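The pumpkin came first. Marichka Horobets had put in a single vine behind the shed at Hrynyshyn, the old orchard block she leases on the edge of town, and by the end of summer it had climbed the fence, crossed the compost heap and started up the neighbour's lemon tree. She gave pumpkins to everyone she knew. Then she gave them to people she didn't know, from a card table at the front gate, and that is how the Hrynyshyn swap began.

I've been going for two seasons now and I still get a bit giddy driving out there. You turn up with whatever your garden has too much of, you put it on the table, and you go home with something else. No money changes hands. There's no points system either, though Tamara Kushnir did try one in the early days (coloured pegs, a chalkboard, a great deal of arguing over what a bunch of silverbeet is worth) and was very happy to let it go.

"People bring more when you don't measure it," she told me, while loading my arms with rhubarb I hadn't asked for.

## What turns up

It depends entirely on the month, and I love that. August is citrus, leeks, kale and the last of the stored pumpkins, which by then have turned sweet and dense and are the best they'll ever be for roasting. By spring it's broad beans, so many broad beans, and then the first herbs. Summer is a free-for-all. Cucumbers arrive by the bucket, because anyone who grows cucumbers grows too many, and they go into pickles, cold soups and the lunchboxes of long-suffering children.
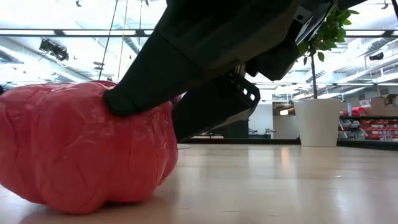
Afroza Fakir brings the things I get most excited about. She grows snake beans, bitter melon and three kinds of chilli in a backyard you could cross in 10 steps, and she'll happily stand there for half an hour telling you how to cook them. Her bitter melon advice is to slice it thin, salt it well, squeeze it hard, then fry it with onion and turmeric until the edges go brown. I had decided years ago that I didn't like bitter melon. I now have a vine of my own, grown from her seed, and it's doing better than my tomatoes ever have.

Ostap Zinchenko doesn't garden at all. He bakes. His rye loaves go on the table beside the vegetables and are gone in minutes, and in return he takes home anything that can be fermented. He once made sauerkraut from 9 cabbages in one weekend and had to borrow crocks from half the street. I tried some on his back step with a slice of that rye and would have moved in if he'd let me.

## Saving the seed

If the swap has a serious side, it's the seed. Rebecca Bortolotti keeps it all in an old filing cabinet in the packing shed, in paper envelopes labelled with the grower, the variety and the year. She has more than 500 envelopes and can find any of them without looking at the index. My favourite is a climbing bean known as Sustska, a flat, buttery thing that came to Marichka from an aunt. It has been grown out at Hrynyshyn every year since the swap began, and it handles our hot northerlies with hardly a complaint.

Rebecca's rules are easy enough to follow at home:

- Save from your best plant, and tie a ribbon on it early so you don't eat the evidence.
- Let beans dry on the vine until the pods rattle.
- Scoop cucumber seed from fruit that has gone fat and yellow, then leave it in a jar of water for 3 days before rinsing.
- Keep pumpkin varieties well apart, or hand-pollinate and tape the flower shut.
- Write the label straight away. You won't remember.

The cucumber one caught me out. I'd been saving seed from fruit at eating size and wondering why none of it came up!
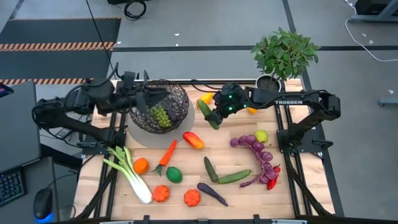 ## Starting one near you

Tamara gets asked about this a lot, and her answer is to begin with a table and a neighbour. Choose a regular morning and stick to it through the lean weeks, even when there's only parsley and a few lemons to show for it. Put out a box for spare bags and jars. Have someone bring a thermos, as a cup of tea keeps people standing around long enough to start talking, and the talking is where you learn that the woman two doors down has a quince tree she never picks.

Wash your produce or don't, but say which. Label anything hot. If you've sprayed, put up a note with what you used and when. Leftovers at Hrynyshyn go to Marichka's chooks, who have become extremely fussy about lettuce.

I came home from my last visit with leeks, a jar of Ostap's kraut, a paper envelope of Sustska beans and one more pumpkin than I'd taken. The beans go in as soon as the soil warms up.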